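Procuramos participantes para um estudo sobre ensino de tarefas a robôs

O grupo Flisen procura pessoas para a segunda parte de um estudo sobre aprendizagem por demonstração. Queremos saber quantas demonstrações precisa um robô para manipular vidro de laboratório sem ajuda, e se as demonstrações de principiantes servem tão bem como as dos técnicos.

Na primeira parte recolhemos 692 demonstrações, todas feitas por pessoas com experiência de bancada. Agora faltam-nos as outras -- pessoas que nunca comandaram um braço robótico.

O que pedimos
Seis sessões de 80 minutos, em novembro, sempre de manhã. Em cada sessão o participante guia o braço à distância e repete a mesma tarefa com tubo de ensaio e suporte. No fim responde a um questionário curto sobre o esforço sentido.

Condições
Ter mais de 18 anos, boa visão (óculos são permitidos) e as duas mãos livres de lesão. Não é preciso saber programar. A compensação é de 200 euros, paga depois da última sessão. Quem desistir antes recebe a parte correspondente às sessões feitas.

Inscrições
Escrever a Josefien Hendriks, na secretaria do Flisen, com o assunto "Estudo Zoddale" e as manhãs disponíveis.

O tubo de ensaio e o suporte, com o copo de vidro ao lado:

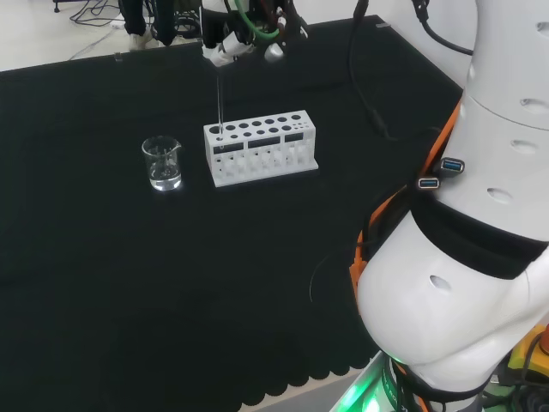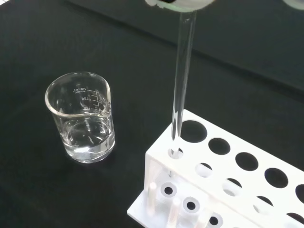

Floor Aerts comentou: Fiz a primeira parte e recomendo, mas convém avisar que as primeiras repetições cansam bastante os ombros. Gostava também de saber se os participantes antigos vão receber os resultados da comparação.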